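핸드헬드 그리퍼 좌우 핑거 닫힘 오프셋 틀어짐, 원인 찾습니다
2024년 7월 26일 | 작성자: torque_loss

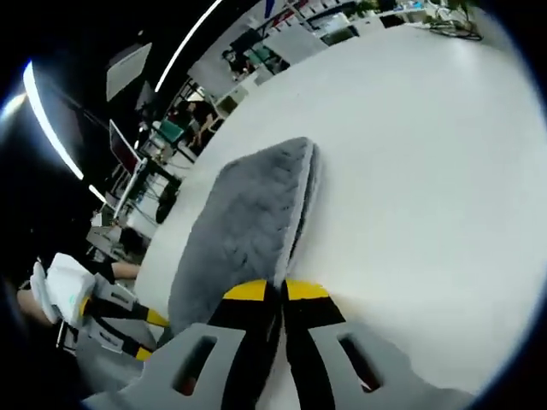 작업대 위 회색 패딩 소재, 핸드헬드 그리퍼 두 대

두 대로 양손 파지 작업을 기록하는 구성입니다. 대상물은 회색 누빔 소재이고 두껍고 무른 편입니다. 기록 3,599건을 돌린 시점에 검수 스크립트에서 이상이 잡혔습니다.

증상
- 왼손 유닛에서 완전 닫힘 상태의 개도값이 0으로 돌아오지 않음
- 전원을 껐다 켜면 정상, 연속 사용 24분을 넘기면 재발
- 오른손 유닛은 같은 조건에서 재현 안 됨
- 오류 코드 없음, 로그에도 경고 없음

영향받은 기록은 127건입니다. 컨트롤러는 Beltora, 기록 소프트웨어는 Noltex입니다. 링크 체결부는 토크 렌치로 다시 조였고 변화 없었습니다. 비슷한 사례 있으면 부탁드립니다.

---

gyeongcheop88
재부팅으로 돌아온다면 기구부보다 엔코더 쪽을 먼저 의심합니다. 증분형이면 카운트 누락이 누적되고, 전원 인가 시 원점을 다시 잡으니 증상이 사라집니다. 커넥터를 손으로 흔들면서 값이 튀는지 보셨습니까.

---

torque_loss
증분형 맞습니다. 커넥터는 흔들어 봤고 튀는 값은 없었습니다. 다만 정지 상태에서만 확인했습니다.

---

slack_joint
저는 기구부로 봅니다. 무른 소재를 반복해서 집으면 핑거 끝 팁이 밀립니다. 팁이 안쪽 패드 위에서 조금만 어긋나도 완전 닫힘 위치가 달라집니다. 저희도 같은 증상으로 엔코더를 두 번 교체했는데 원인은 팁 접착면이었습니다. 누빔 원단은 섬유가 팁 사이에 끼는 경우도 있습니다. 닫은 상태에서 틈새 게이지를 넣어 보십시오.

---

gyeongcheop88
팁이 밀린 거라면 재부팅으로 정상이 되는 게 설명이 안 됩니다. 전원과 접착면은 무관합니다.

---

slack_joint
원점 복귀를 닫힘 방향으로 하는 펌웨어라면 설명됩니다. 어긋난 위치를 그대로 새 0점으로 잡습니다. 값은 0이지만 실제 핑거 위치는 틀어져 있는 상태입니다. 이 경우 재부팅이 증상을 숨깁니다.

---

torque_loss
펌웨어 설정 확인했습니다. 닫힘 방향 원점 복귀입니다. 두 분 말씀 모두 배제가 안 됩니다. 게이지는 내일 측정하겠습니다.

---

mm_wave
안전 쪽으로 하나 적습니다. 이 기록을 나중에 로봇 암 재생에 쓸 계획이면 해당 127건은 지금 격리하십시오. 개도 오프셋이 남은 데이터로 재생하면 암은 덜 닫혔다고 판단하고 더 조입니다. 저희는 Delaunay 셀에서 그렇게 감속기 하나를 날렸습니다. 전류 제한이 걸려 있었는데도 설정값이 높아서 소용없었습니다. 사람이 셀 안에 없었던 것이 다행이었습니다.

---

gyeongcheop88
오프셋은 상수니까 후처리로 빼면 됩니다. 폐기할 필요까지는 없다고 봅니다.

---

mm_wave
상수라는 근거가 없습니다. 시간에 따라 커지는 값이면 한 건 안에서도 앞뒤가 다릅니다. 폐기하라고 한 적 없고 격리하라고 했습니다.

---

torque_loss
격리 완료했습니다. 오프셋을 시간축으로 그려 보니 단조 증가가 아니라 계단형입니다. 강하게 오므린 직후에만 값이 바뀝니다.

---

gyeongcheop88
계단형이면 카운트 누락 가능성이 더 높습니다. 급가속 구간에서 펄스를 놓치는 전형적인 형태입니다. 컨트롤러 입력 필터 설정을 봐 주십시오.

---

slack_joint
팁도 강하게 오므릴 때 한 번에 밀립니다. 계단형만으로는 구분 안 됩니다.

---

torque_loss
측정 결과 올립니다. 왼손 유닛은 재부팅 전후 모두 게이지가 들어가지 않습니다. 팁 접착면도 이상 없습니다. 컨트롤러 입력 필터는 왼손 유닛만 400으로 되어 있고 오른손은 기본값이었습니다. 이전에 Flavora 라인에서 쓰던 설정 파일이 그대로 올라간 것으로 보입니다. 기본값으로 되돌리고 연속 시험 중입니다.

---

slack_joint
게이지가 안 들어가면 팁은 아닙니다. 제 쪽 가설은 철회합니다. 다만 원점 복귀 방향은 열림 쪽으로 바꾸는 것을 권합니다.

---

mm_wave
설정 파일 해시를 기록 시작 시점에 같이 남기십시오. 좌우 불일치면 기록이 시작되지 않게 막는 편이 낫습니다.

---

torque_loss
해시 비교는 추가하겠습니다. 원점 복귀 방향은 스토퍼 위치 때문에 검토가 더 필요합니다. 연속 시험은 아직 재발 없으나 시간이 짧아 종결 처리는 보류합니다. 격리한 기록도 그대로 둡니다.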